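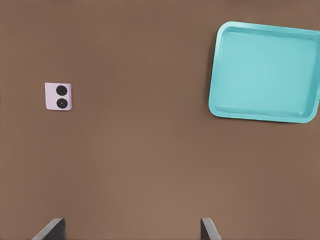
Verna Creek Footpath, progress report, February

Where we are

Behind on the north end, ahead on the south. 407 yards of path now cleared and graveled out of 623. Drarkeck side is walkable in normal shoes. Jarman side still mud past the second gate, please don't send visitors that way yet.

Drainage. Two culverts in, third one delivered but wrong diameter, going back. Urkik have agreed to swap it and won't charge for the pickup. Lost most of a week on this.

Footbridge. Survey done, report attached seperately. East bank is softer than we thought so the footing goes back 7 feet. Longer deck, more lumber. Caradog Maddocks is redoing the drawing and I'll forward it when I get it.

Money

60 percent of the grant spent. Gravel came in under, equipment rental came in over (we had the digger longer because of the culvert thing). Would like to move what's left in the signs line over to lumber. Need your OK on that in writing before we order.

Access

Landowner at the Jarman end has signed. Wants the gate kept at its current width and a latch a horse rider can reach. Fine by us. Still waiting on the county for the road crossing, called twice, left messages.

Next

Third culvert in, then gravel up to the second gate. Plant the bank with willow cuttings while theyre still dormant. Bridge footings after that if the ground firms up. Signs probably slip to the spring.

Receipts to follow, scanner is down. Call before 4 pm if you need anything, no signal on site after the lower field.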